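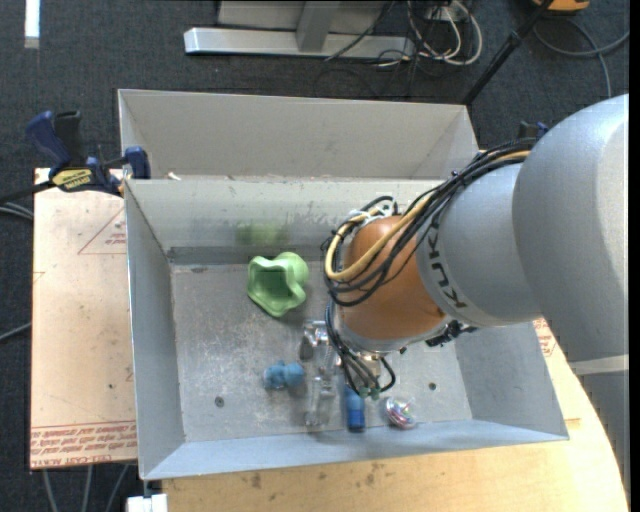
From: Yuzhen Kong
To: small-goods list
Subject: Re: sorting the odds and ends before April

Emanuel Ursu wrote:

> I have 51 small pieces left over from the Nirkberg lots and no
> good way to group them. Color doesn't work, there is too much
> blue. By material I end up with one big pile of plastic and a
> few strays. How are the rest of you doing it? Also, does anyone
> want a spinning top? I have more than I can use.
>
> Emanuel

Emanuel,

I gave up on color too. I went by how a thing sits when you put it down, and that has held up through almost 30 pieces so far.

First group is anything that stands up by itself. Small cylinders go here, like the dark blue one, and so do cups. The light green cup with the wavy rim is rubbery, so I keep it at the top of the box where nothing presses on it. My first one spent a winter under a stack of catalogs and the rim never came back.

Second group is anything that rolls or tips. Tops are the main offenders. I wrap them one at a time in a half sheet of tissue, mostly for the shiny ones like the pink and silver. They scratch if they rub against each other.

Third group is figures. The little blue knobby ones go in a bag together and I don't worry about them.

Clear pieces get their own box no matter what shape they are. I lost two last year on a gray tray and only found them when I ran my hand over the bottom. If you have to set them down on gray, put a sheet of dark paper under them first. White works less well than you'd think.

For boxes I use the flat ones from Restport, the size with the loose lid. Grarkico sells one that looks the same but the corners split. Label the short end, not the lid — lids get swapped.

Yes to the top, if it's one of the clear-bodied ones. I can trade you a Mushi cup, number 77 on the old sheet, slightly faded on one side. You still have my address from the last swap, and it hasn't changed.

Could you also send the rest of the Nirkberg list when you have it typed up? Mine stops partway down the second page.

Yuzhen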